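ホーム 会報 議事録 規約 お問い合わせ
サイト内検索 キーワードを入力 検索

アークソープ共同住宅 管理組合 共用設備分科会 議事録

日時:2025年9月23日
出席:Mirela Rezende(議長)、Lajos Oláh(記録)、ほか組合員

1. 前回議事録の確認
修正なく承認した。

2. 共用台所の給湯設備
5月の点検で指摘のあった減圧弁について、Pimentel社より見積書を受領した。交換費用は部品、工賃を合わせて1126ユーロ。Liteck社の見積りは工事範囲が異なるため比較対象から外した。設定圧力は現行値を維持する。施工中は全戸で給湯が停止するため、事前に掲示を行う。
決定:Pimentel社に発注する。発注手続はOláhが担当する。
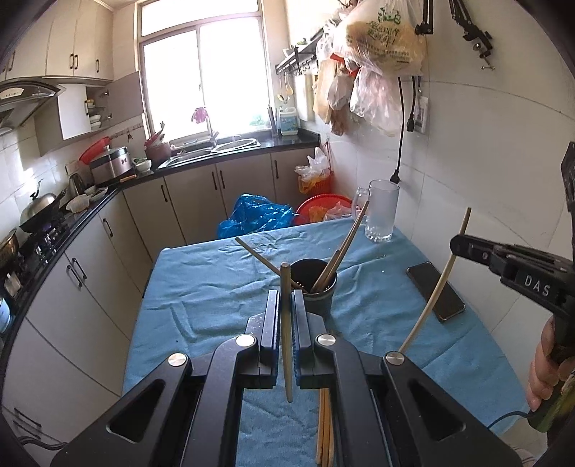

3. 共用台所の備品
箸および箸立ての補充費として15ユーロを支出する。食卓の青い布は継続使用とする。布の洗濯当番表は次回までに改訂する。

4. 換気扇の騒音
2階居住者より夜間の騒音について申し出があった。軸受の摩耗が疑われるが、未確認。Paser製の防振材を仮付けし、前後の騒音値を記録する案が出された。材料費は168ユーロ。測定位置は寝室側の壁面とする。
決定:仮付けを承認。測定結果を見て本施工の可否を判断する。 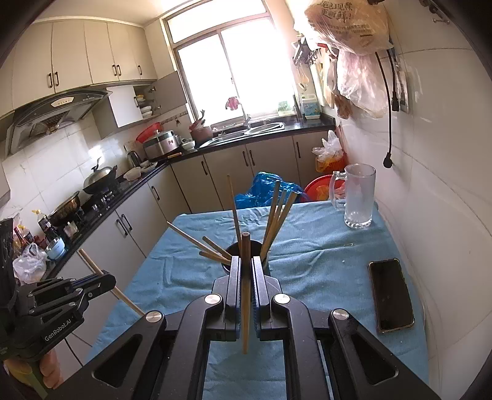
共用台所の食卓と箸立て

5. 修繕積立金
今期の積立額は800ユーロとする。Rezendeより、給湯設備の支出は積立金から充当し、備品費は一般会計で処理するとの説明があり、異議はなかった。

6. その他
駐輪場の照明については資料不足のため継続審議とした。

以上

関連記事
・共用設備分科会 前回議事録
・給湯停止時の連絡手順
・換気扇清掃の手引き
・修繕積立金の運用細則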